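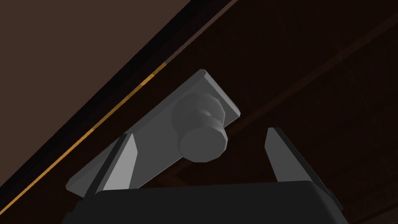
Gripper and grey plate, simulator view

Lernthorpe Community Board > Local Politics > Who pays for the leaflets?

hedge_end
Third leaflet through the door this month about the Walden Road bypass vote. Glossy, both sides, full colour. At the bottom in tiny print it says "Promoted by Lernthorpe Forward". No councillor's name, no party. I looked for them online and there is one page with a contact form. Does anyone know who they are and who is paying?

marlpit70
They say on the page they are "residents and businesses". I asked through the form which businesses and got a standard reply saying thanks for my interest.

Tolly
They're allowed to send leaflets. I got one from the anti-bypass lot as well and I didn't see a list of donors on that either.

hedge_end
The anti-bypass one has a name and a home address on it. It was photocopied. I know who printed it because I was behind her in the queue at the library.

Tolly
Fair enough, but being cheap doesn't make it cleaner. I'd like both to say where the money comes from. 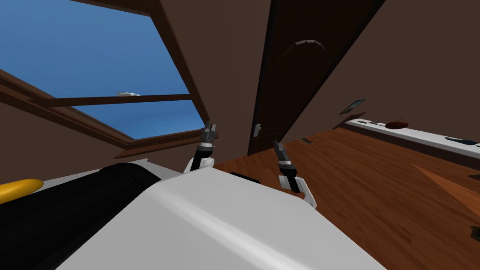

Skylight, simulated room

quarrybank
I used to do print buying. A run that size on that paper, delivered to every house in two wards, is not small change. Someone has put in proper money. My guess is Maldonado, as they own the land either side of the proposed junction.

Tolly
That's a guess. You shouldn't name a firm on a guess.

quarrybank
I said it was a guess. They own the land, it's in the planning papers, page 14 of the second bundle. Whether they've given money to anyone I don't know and nor do you. That is the problem.

marlpit70
What bothers me more is the wording on the second leaflet. "Thank your councillor for standing up for Lernthorpe." She hasn't voted yet. The vote is in October. So it's thanking her in advance for something she may not do.

owlet_lane
I wrote to her about that. She rang me back, which I'll give her credit for. She said she hadn't seen it before it went out, hadn't asked for it and didn't like it. She also said she would be voting for the bypass anyway.

hedge_end
So she objects to the leaflet and gives them what they want.

owlet_lane
She was for the bypass 2 years ago, before any of this lot existed. I don't agree with her on it but I don't think she's been bought.

Tolly
Agreed. You can dislike the money and still hold the same view as the people spending it.

hedge_end
You can, but she could say so in the chamber and ask them to publish their donors. A phone call to one resident doesn't do much. 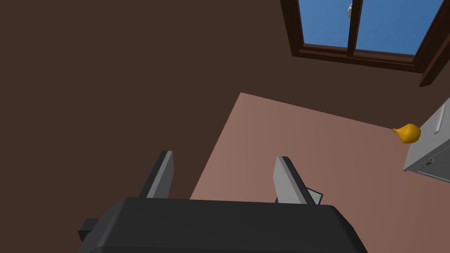

Open gripper above the floor, same simulation

Tristen_W
Public questions at full council have to be in by noon, 20 words minimum or they send it back, don't ask me why. I've put one in asking if the council will adopt a rule that any group speaking at a planning meeting must list who funds it. It would apply to both sides.

quarrybank
They'll say it's outside their powers.

Tristen_W
Possibly. Then it will be in the minutes that they said so.

marlpit70
Would a small group have to list everyone who put a fiver in the tin?

Tristen_W
I've suggested anything over 70 pounds. Happy to hear a better number.

Tolly
Seems low to me. You'll put people off giving to anything.

owlet_lane
Seems fine to me. Is the meeting in the town hall or the annexe?

Tristen_W
Annexe. Use the side door, the front one is locked after six.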